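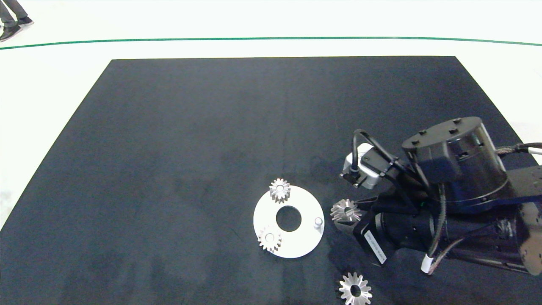

Buppha Petchrat would replace the oil before touching anything else. Most noise complaints about small gearboxes, she says, are lubrication complaints.

Home | Features | Workshop | Archive | Subscribe

Friday, December 13, 2019

The Helton reducer was fitted to conveyor drives at the Steratden bottling plant from June. Of 349 units in service, 30 were reported as noisy within the first quarter. The sound was a whine under light load that fell away as torque rose. 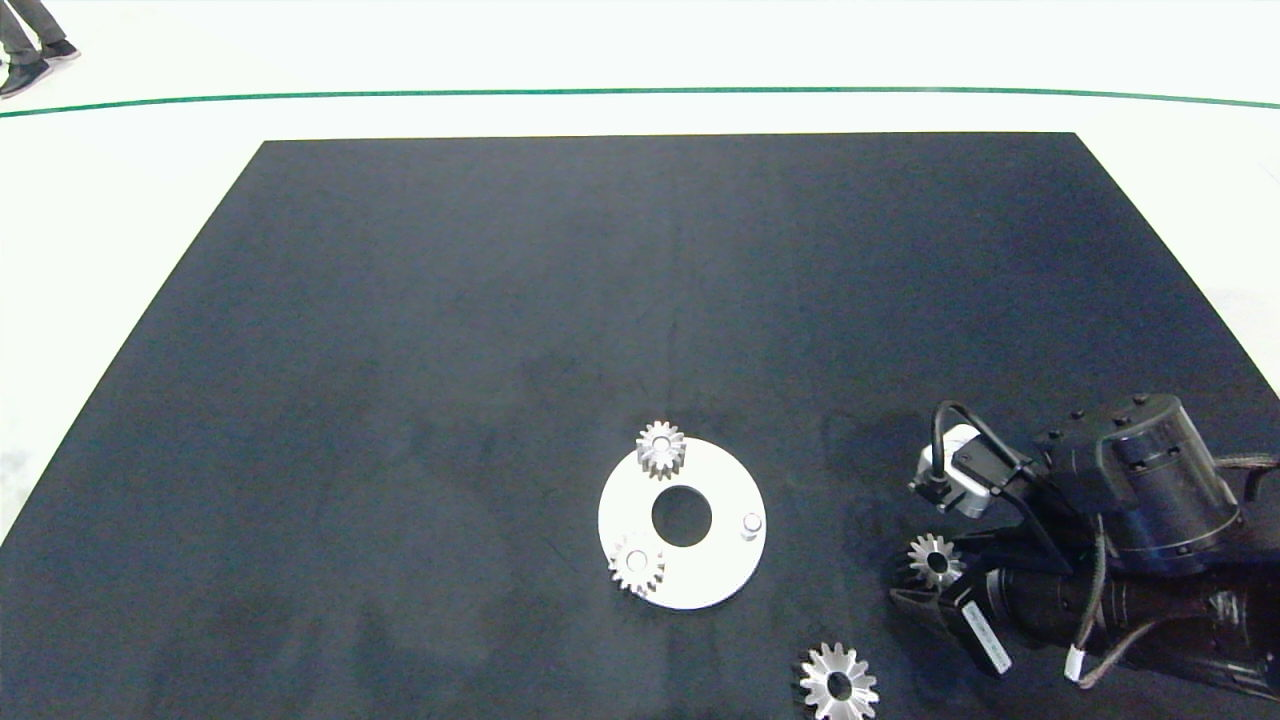 By Umut Uysal
Features, Drives and Transmission

Backlash was measured first. It lay within the drawing limits on all but six units, and those six were no louder than the others. Attention moved to centre distance. The housings are bored in two settings, and a small error between them shifts the contact towards the tooth tips.
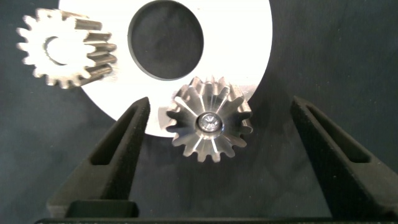 Tip contact raises sliding speed and thins the oil film. A heavier grade masks the whine but costs efficiency at start-up, when the oil is cold. Petchrat accepts the point and still prefers to change the oil first, as it can be done without removing the drive.

The plant has now specified single-setting boring for replacement housings. Existing units will be checked at the next planned stop.

Related
Shaft alignment at Onberg
Reading a wear pattern
Xenos seals: a service note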